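Equipment Planning for the Kusden Hall: Gallery

We are putting together the equipment list for the second year of the Tusel project. The pictures on this page go with the request so that the people who sign off on it can see the work the money pays for. The budget covers hand-held grippers, spare parts, tables and storage. It does not cover robot arms, which are in a separate request from Alois Zaugg and will be decided in June.

We have 2 pairs of grippers in daily use and want enough for 19 operators across the week, including the Sunday shift. 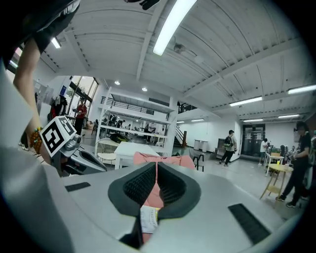
Finger pads are the first line on the list. They take the wear in every session, and when one goes, the gripper is out of use until it is replaced. Most of what we handle now is soft goods, like the pink fabric held in the pad at the slot, and the textured mesh lining is the part we want to stock in quantity. We have asked Cirnum for a price on 600 pads, delivered in two lots. Lobo quoted a lower price per pad but wants the whole order paid up front, and their pads would need an adapter.

Printed markers are cheap and we will make them in house. The mounts are not, so we are asking for one spare mount per gripper.

Nuanchan Ruangrit keeps the parts count and has asked for a lockable cabinet near the work area. It is on the list under storage, together with labeled bins for pads, screws and mounts.

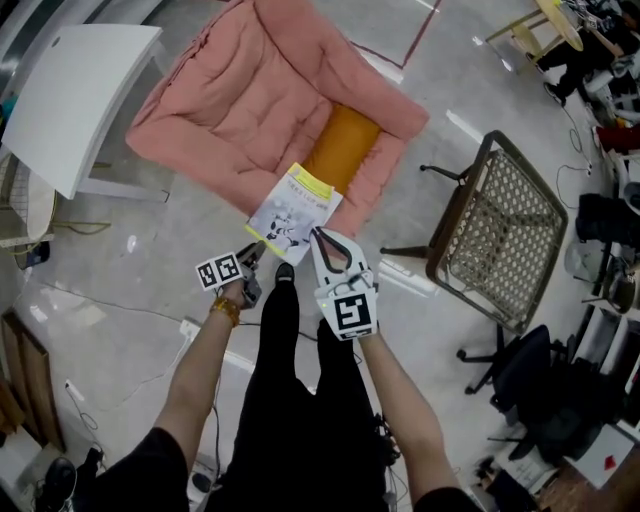
Power and cabling come next. We want floor covers for every cable run that crosses a walkway, and enough charging points that a full shift can plug in at the same time. The electrician's quote is still open. If it comes in high, we will do the covers this year and leave the charging points for the next one.

Tables and seating can wait. What we have in the hall works, and the only change is two height-adjustable tables for longer sessions.

The full list has 23 lines. Prices are before tax, and shipping is shown separately for each supplier. Questions about parts go to Nuanchan, and questions about the arm request go to Alois.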